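Buying the second arm: a grocery picking operation talks budgets

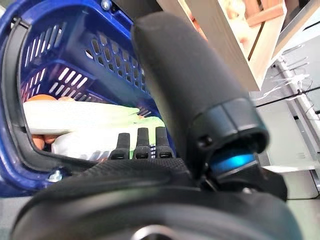
Three-fingered gripper at a blue shopping basket, with a leek among the groceries.

The operations manager at Drarside has a spreadsheet open before we sit down. It has 86 lines, and the robot arm takes up one of them.

"People see the arm and ask what it cost," she says. "I tell them to ask me what the floor cost."

Drarside packs grocery orders for small shops and home delivery out of a single building. It put in its first picking arm last August and is now planning for a second. The company agreed to talk about how it is budgeting this time, on the condition that we leave prices out. Its supplier contracts are still being negotiated.

The first purchase was made quickly. A line had opened up in the capital budget late in the year, and the money had to be committed or given back. Drarside bought the arm through Nirix, a reseller, and paid separately for the gripper, the mounting and the software license. The quote for the arm arrived in two days. The rest took 14 weeks.

"We had an arm in a box and nothing to bolt it to," she says. "I was paying for a service plan on a machine that was still in its packaging. The plan starts on delivery. I read that page more carefully now."

She splits the new budget into what she calls bought once and bought again. The arm, the mount and the electrical work are bought once. Fingertips, fabric covers, cables and baskets are bought again, and on the first project nearly all of those were missing from the plan. They came out of the maintenance account, which ran short by spring.

"A cover is cheap. A cover on a Monday morning when you have no spare is not cheap," she says. "We keep spares for everything that touches food now -- that was a new line, and I had to argue for it."

Produce is the hard part. Boxes and cans were dealt with early, and she says she would not have needed much of a gripper for those. Long vegetables and soft packages are different, and they are also what customers complain about when they arrive damaged. For the second station she asked vendors to run a trial with Drarside's own order list, in Drarside's own baskets. Two declined. Meesuk, a smaller integrator, agreed and worked through 337 orders over the trial period.

Did the trial settle it? "It settled what I should be asking for," she says. "Before, I was comparing lifting capacity. We don't lift anything heavy. What I needed to know was how long it takes to change a fingertip and who is allowed to do it."

The answer to the second question has a cost attached. Under one of the offers, only a certified technician may open the gripper, and the visit is billed by the half day. Under the other, her own staff can do it after a training course. She has put the course in the budget for four people. She would like six.

She is also weighing a lease. Devari, which finances warehouse equipment, has offered terms that would spread the payments and include a swap if the arm fails. Over the full term it comes out higher than buying. The finance side prefers it anyway, as the monthly figure is fixed and easy to plan around. She is undecided.

"If I lease, I don't own a spare arm at the end," she says. "If I buy, I own two arms of different ages, and one day the parts for the older one stop being made. I asked for that date in writing. One vendor gave me nine years. The other one said they would get back to me."

Her own time is in the plan as well. On the first project she spent most of a quarter on it, and none of that was charged anywhere. This time a share of her salary is on the sheet, along with the hours of the two shift leads who will test the station before it takes live orders.

The request goes to the owners next month. She expects the arm to be approved and the spares to be questioned.

"They always want to cut the small lines," she says. "I've put a note next to each one -- what broke, and how long we waited."

Related articles
Service plans: when does the clock start?
Lease or buy: comparing terms on warehouse equipment
Writing a trial request for a picking station
What to keep on the spare parts shelf

Contact | Subscribe | Copyright, all rights reserved | Back to top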